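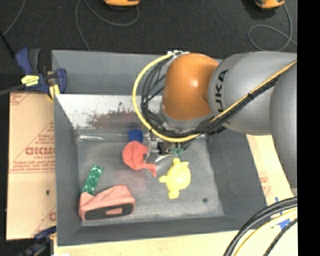
# The Ferry to Pindov

**Picture book, hardcover, 64 pages**
Written by Oana Lazăr, illustrated by Cecilia Kwofie
Published by Nundale Books
For reading aloud from age four, for reading alone until age 9

## The story

Irina is six years old and she has never been on the other side of the river. Each morning the ferry goes from Jitaru to Pindov with the baker, the two teachers, a man with bees and the mail. Each evening it comes back. Irina knows all the passengers by their shoes, because she sits under the bench on the landing and waits for her grandmother, who sells the tickets.

One day in October the fog is so thick that the ferryman cannot see the rope. The passengers stay on the landing and begin to quarrel a little. Then Irina's grandmother asks each of them to tell what is on the other side, for those who have never been. The baker tells about his oven. The man with bees tells about a hill. The two teachers do not agree on the color of the school door. When the fog goes up, it is already time for lunch, and Irina has a place kept for her on the boat.

We do not want to tell here what color the door is.

## About the book

Oana Lazăr wrote this text first as a bedtime story for her nephew and told it for several years before she put it on paper. This can be heard in the sentences, which are short and have a good rhythm for the voice. There is one line which comes back on many pages ("And who is next for the river?"), and children begin to say it together with the reader after the second or third time.

Cecilia Kwofie made the pictures with colored pencil and cut paper. The fog pages are printed on the same white paper as the others, but with a very light gray ink, so the people become weaker and weaker until only their shoes can be seen. On the inside of the cover she drew a map of the two villages. Many readers write to us about the small dog, who is not mentioned in the text at all and who travels without a ticket.

## Details

- Format: closed book a little taller than wide, opens flat at every page
- Binding: sewn, with rounded corners
- Paper: uncoated, heavy, not shiny under a lamp
- Text: large letters, never printed over a dark picture
- Reading time: 15 minutes aloud, longer if the map is discussed
- Language: English
- First printing: 800 copies

The cover board is from Torkex and has a matte surface. It can be wiped with a cloth which is a little damp. Please do not use alcohol on it, the blue of the title will come off.

## Library edition

For schools and public libraries we have a second edition with a stronger spine and a clear cover film already put on. The content is the same on all pages. The barcode is placed low on the back, so a library label can be fixed above it without hiding anything. The library edition is not sold in bookstores and must be ordered from us directly.

If you order for a reading group, write this in the comment field. We then add the leaflet for storytime, with the repeated line in large print, a song with simple notes and the map without colors for the children to fill in. The leaflet may be copied freely for use in your group.

## What readers wrote

> "My daughter asked for it four evenings in a row, and on the fifth she read the part of the baker herself."

> "A calm book. I use it after lunch, when the class is tired, and I need to read it slower than I think."

> "We liked the quarrel of the teachers most. I would wish for a few more pages on the boat itself, it ends a little quickly."

## Questions before you order

**Is it sad or frightening in any place?**
No. The fog is thick, but the grandmother is always near, and all the people come home.

**Can it be read to a child younger than four?**
Yes, but we advise to skip the page with the hill, where the text is long. The book has paper pages and is not a board book.

**Do you have signed copies?**
A small number, signed by the author only. Choose "signed" in the list next to the price. When this word is gray, they are finished for now.

**My copy came with a bent corner.**
Please send us a photo of the corner and of the package. We will send a new copy, and you can keep the first one or give it to a waiting room.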